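Nov 20, 2020
Wirnitz project, gripper group

Spent most of the session on the chopstick task. The setup is the same as in the last entry: patterned cloth on the table, white holder in the middle, chopsticks go into the holder one at a time. Both grippers have the blue ridged pads on now. Marlene finished the second pair last night, so the old foam tips can go in the spares box.

The pads hold a flat chopstick well if you take it near the middle. The thin ones are harder. They roll toward the pivot as the jaws close, and then the tip points somewhere you did not plan for. Closing slower helps a little. Closing harder does not help at all and bends the jaw arms outward, which we already saw in June with the Tavares jaws. 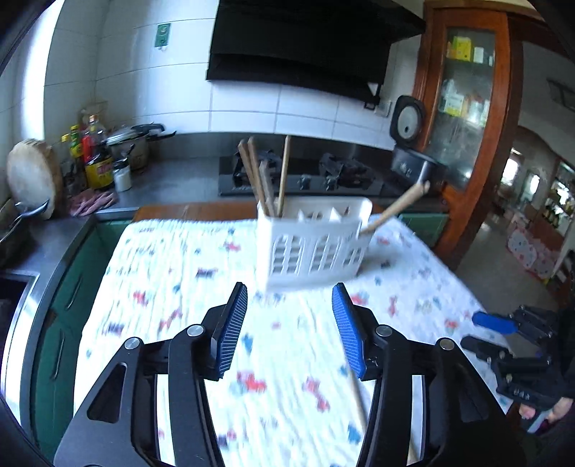
Attila Pálfi
Student lead, grippers and data

Ran two people at once for the second half, one gripper each. We kept bumping jaws over the holder. New rule from now on: whoever is holding a chopstick goes first, the other one backs off past the edge of the cloth. It cost us some time but the recordings are much cleaner.

Total after today is 1,064 recordings. 140 of those are from this session. I threw out 8 before counting, all of them from when the pivot screw on my gripper worked loose and the left jaw started to lag. Tightened it and put a drop of thread lock on. Check it again before the next run, and check Marlene's too.

Motion blur is still bad when the wrist turns fast. Tried a shorter exposure and the picture got too dark against the back wall. Left it at the old setting. Marlene wants to bring a lamp and put it on the counter side — fine with me as long as it stays in one place for the whole session.

The Fluroren script dropped the time stamps on three files. Names are in the shared sheet. I can rebuild them from the jaw angle log, but I have not done it yet.

To do:
Print one spare left jaw, same file, thicker at the cutout
Try the thin chopsticks with a shallow groove cut in the pad
Ask Zotach if the pad sheet comes in a softer grade
Fix the three files before anyone starts training on this set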